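Stukow Housing Repair Program
Interim Progress Report to the Garside Fund
Reporting period: second half of the grant year

1. Purpose of this report

This report describes the work carried out under the Garside Fund grant during the second half of the grant year. It covers home repair visits in Stukow and Posstead, spending against the approved budget, changes to staffing, and the work planned for the next period. It should be read together with the interim financial statement, which was sent separately in August.

2. Home repair visits

The program completed 274 repair visits during the period. Most requests came from older homeowners and from tenants in buildings where the landlord has agreed to share the cost of materials. The most frequent requests were for drafty windows, damaged floors, loose stair rails, and faulty bathroom fans. Requests for plumbing work fell compared with the first half of the year, and requests for floor repair rose.

The rise in floor repair is mainly a Posstead matter. Many of the houses there were built on low ground with little space beneath the floor joists, and damp has affected the boards in front rooms and hallways. Our crews replace damaged boards where the joists are sound. Where the joists have failed, the household is referred to the county structural program, and our file remains open until that program confirms it has accepted the case.

Seven households were referred in this way. Two have been accepted and the others are under review. The wait for a decision has been longer than we would like, and we have asked the county for a single point of contact so that households do not have to repeat their details at each stage. 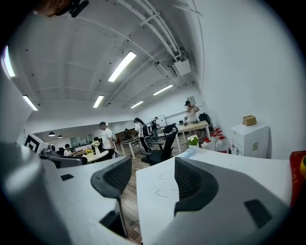
Subfloor vents are now checked at every floor visit in Posstead, whether or not the household has reported damp. This adds a short time to each visit but has reduced the number of return calls. The check has been added to the standard visit form, and crews in Stukow will begin using the same form in the next period.

3. Materials and supply

Woltex continued as the main supplier of insulation and weather stripping under the terms approved by the Fund. Deliveries were on schedule except for one order of door seals, which arrived in the wrong width and was exchanged at no cost to the program.

Lumber was the largest source of pressure on the materials budget. Matching older floorboards is difficult, and salvaged boards are often a better fit than new stock. With the Fund's written approval, the program now buys salvaged boards in small lots and stores them at the Stukow depot. The depot racks were moved away from the outside wall to keep the boards dry.

4. Staffing and training

Mawar Harahap was appointed field supervisor for Posstead at the start of the period. She is responsible for scheduling, site safety, and the final sign-off on all floor work. Wian Visser remains program manager and is the Fund's main contact.

One carpenter position in Stukow was vacant for part of the period and has now been filled. During the vacancy, urgent jobs were covered by the Posstead crew, and some minor work was postponed with the agreement of the households concerned.

All field staff completed the refresher course on lead paint and safe dust control. New staff will take the full course before working without supervision.

5. Spending

Total spending was within the approved budget. Vehicle costs were lower than planned after visits were grouped by neighborhood. Materials costs were higher, for the reasons given in section 3. We request permission to move up to 20 percent of the unspent vehicle line into materials for the remainder of the grant year. No change to the total award is requested.

6. Matters requiring attention

The waiting list for non-urgent repairs in Stukow remains too long. Part of the delay is due to the staff vacancy, but the intake process also needs work. Applicants must at present provide proof of residence twice, once at intake and again before the visit. We propose to drop the second request where the first document is still current.

The lease on the Posstead office will come up for renewal during the next period. The owner has indicated that the rent will increase. Terms have not yet been received, and we will inform the Fund in writing when they are.

7. Work planned for the next period

Priority will be given to window and door sealing before the cold months, followed by the postponed jobs in Stukow. Floor repair in Posstead will continue at its present level. The revised visit form will be in use at both sites, and a copy will be attached to the final report.

Submitted on behalf of the program by Wian Visser, Program Manager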